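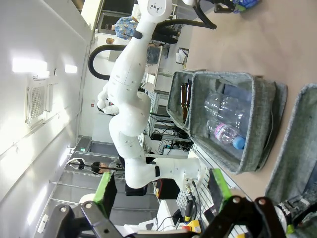
Rule one at Dastville was short enough to fit on a strip of tape: say it out loud before you move it.

Maite Tejada loved that rule. She had read nearly 700 pages of safety guidance in her first month, most of it on the bus, and she could have recited the bits on stopping distances to anyone who asked (Eusebio Bravo had asked, once, and missed his lunch). But this one they had made up themselves, and it worked a treat!

"Moving to the bottles," she called.

"Heard," said Eusebio.

"Heard," said Bujar from the desks.

Only then did she press the key. The rule said two answers, out loud, no nodding. Nicanor Miranda had nodded in his first week and been made to say "heard" to the kettle until everyone was satisfied.

Today they were writing rule 3, the one on speed near glass, and it was wonderful how much there was to argue over. Bujar wanted it slow the whole way. Eusebio wanted it slow for the last stretch only, and had drawn a curve to prove it, a lovely curve, with the brake point marked in red.

"Who's it for, though?" Maite said. "Somebody starting in September has to read this and get it right."

Eusebio looked at his curve for a while. Then he turned the sheet over and wrote on the back: If it can smash, go slow all the way in and all the way out.

"Out as well?" said Bujar.

"Out as well."

Oh, that was good — she hadn't even thought of out. She put her hand by the stop button, where rule two said it should be, and took a breath.

"Moving to the glass," she called, and waited for them both.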